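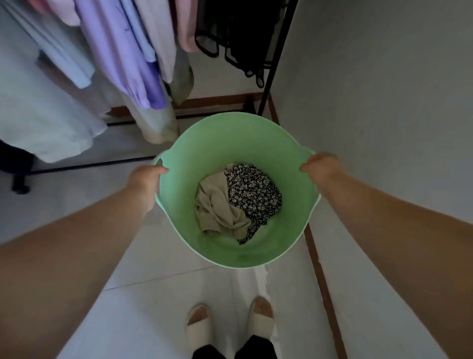 A two-handled tub carrying two garments.

Cladeo publishes handling guidance for household laundry tubs

Nutley, 23/06/2003. Cladeo has issued a 27-page guidance note on moving small loads of clothing through the home by hand. The note covers round plastic tubs with handles on opposite sides. It replaces the draft circulated in March.

Participants in the study made 258 carries over tiled floors.

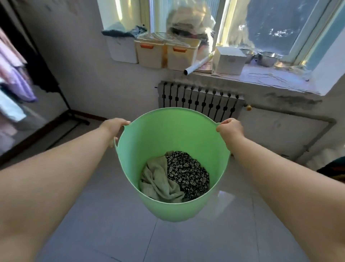 Photo: Cladeo / C. Tijani

A flexible rim draws inward when gripped on both sides. The note advises a full grip at each side and a route past radiators, pipework and windowsills that is agreed before lifting. Items stored on a sill should stay behind its front edge.

Garments of different fabrics may share a tub until sorting. Dark prints and pale plain cloth should be separated before the wash.

"Small loads are carried more often than full ones, and existing advice says little about them," said Latrice Haddad, technical editor of the note.

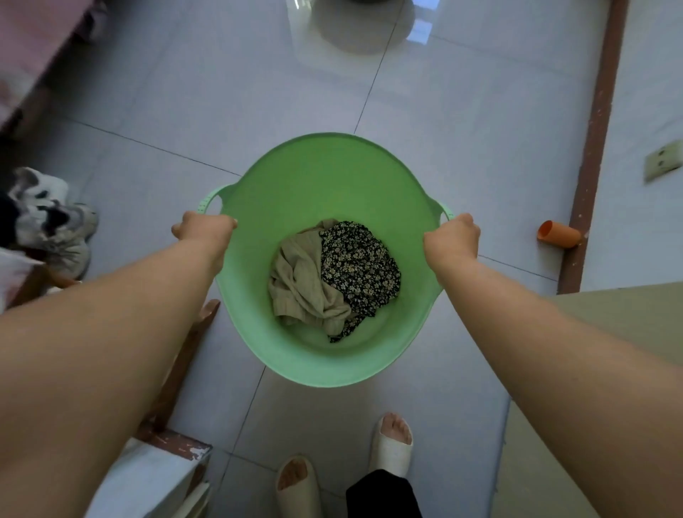 Household Textiles Section, Cladeo

Shoes and low furniture beside the walking route are treated in section 17. The tub should be held far enough forward for the carrier to see both feet.

Printed copies are limited to 200 and may be requested from Emmett Van Dusen at the Nutley office.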